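Should I keep the shoebox when I buy trainers?
Asked by Iona Carnegie | 2018-03-09 | 1,644 views
Print this | E-mail this

My flat in Waltby is tiny and I've got 11 shoeboxes on top of the wardrobe. My sister says bin the lot, but I sometimes sell pairs on and I'm sure they go for more boxed? Also do they keep better in there, or do they just go musty?

2 answers

Nima Nazari
Keep the boxes for anything you might sell, flatten the rest. I've sold loads and buyers do ask! What I do:

1. Air them for a day before they go away, laces loosened.

2. Leave the tissue in and put the pair back in its own box. Mine are all pale ones and they mark if you look at them funny.

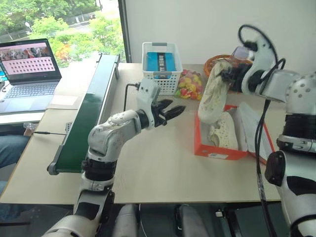
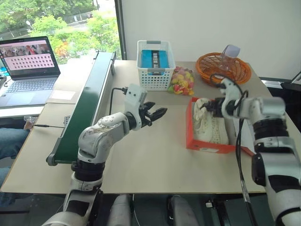 3. Write the size on the short end so you're not pulling the whole stack down (I learnt that in September, at 6am, in the dark).

Helpful? 20 people said yes

Golnar Asadi
bin them, life's too short. mine live in a heap by the door and they're fine

Comments (3) | Share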